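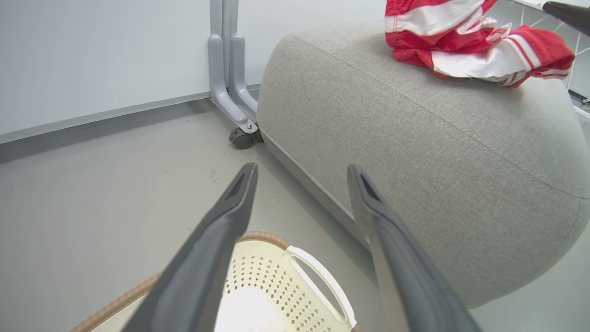
A cream-white plastic laundry basket with a woven-look band at the rim.

The Return of the Shared Laundry Room

For most of the past 50 years, residential builders in Jaltska treated the private washing machine as a basic expectation. New apartments were drawn with a closet for it, and older buildings gave up their common laundries to storage or parking. That pattern has begun to shift.

The housing association Stukura reopened its first shared laundry in March, on the ground floor of a block on the east side of the city. Five washers and seven dryers serve the building from early morning until 10 p.m. Residents reserve a time on a sheet by the door, and the cost is included in the rent.

“Floor area is the most expensive thing we provide,” said Mehwish Qureshi, who directs planning at the association. “A closet in every unit adds up quickly.”

Tenants have raised concerns about noise and waiting times, particularly in the evening. Stukura has responded with longer hours and a folding table — a modest request that appeared on nearly every comment card.

The architect Misaki Sakamoto, whose office designed the room, placed it beside the courtyard so that parents could see their children outside. Her next laundry, for a building on Ikeda Street, will have a bench along the window and a separate line for air drying. Construction is scheduled to begin after the spring rains.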